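Speaker notes — Memory upgrades on older desktop towers
Paula Sima, Nernance hardware support, March 29, 2021

Slide 1. Scope
Desktop towers only. Laptops are in Floarea Neagu's session after the break. The figures come from the Anghel office refresh: 27 machines, 200 staff, 2 technicians. State the budget limit early; somebody always asks why the towers were not replaced.

Slide 2. Before the case is opened
Shut down, switch off at the supply, pull the power cord, press the power button once to drain what is left. Wrist strap on. Lay the tower on its side so the board faces up. Do not work on an upright case. Side panel off and stored away from the bench.

Slide 3. Handling the module
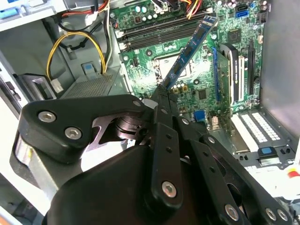
Hold by the edges. Keep off the contacts. Check the notch against the key in the slot before applying any pressure — a module turned the wrong way will not seat, and forcing it can crack the slot. Open the latches fully first. Mention the mixed-speed question here: the board runs all modules at the slowest rated speed. Do not go into timings unless asked.

Slide 4. Clearance inside the case
Drive cables are the usual obstruction. Move them aside by hand and keep them there; do not unplug them unless there is no other way to reach the slots. If a drive bay has to come out, note which connectors were removed. At Anghel we lost most of a morning to one data cable left off after the bay went back in. 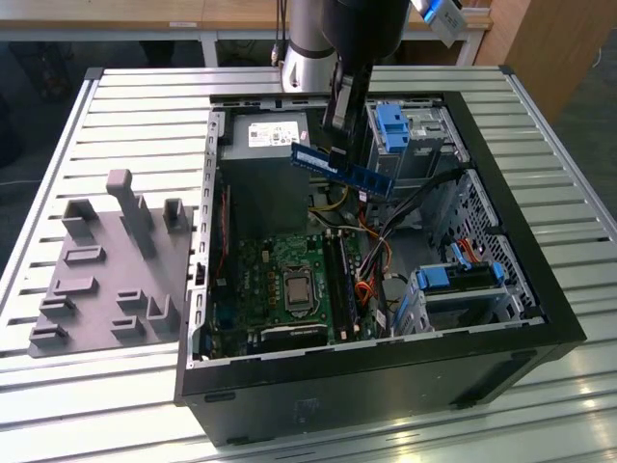

Slot order is next. Fill matched pairs according to the diagram in the service manual. Slot colors are not consistent between manufacturers, so do not teach by color. Press evenly on both ends until the latches close.

Slide 5. First power-on
Leave the side panel off. Reconnect power, monitor and keyboard only. Enter setup and read the installed total. If the total is short, power down, pull the cord, reseat. Two reseats, then swap the module. Beep codes are in the handout, page 5.

Slide 6. Test and record
One full pass of the Filtier memory test, then panel on. Log the asset number and module part number in Liltard before starting the next machine. The August batch was logged at the end of the day and had to be checked again.

Questions. Handouts are by the door.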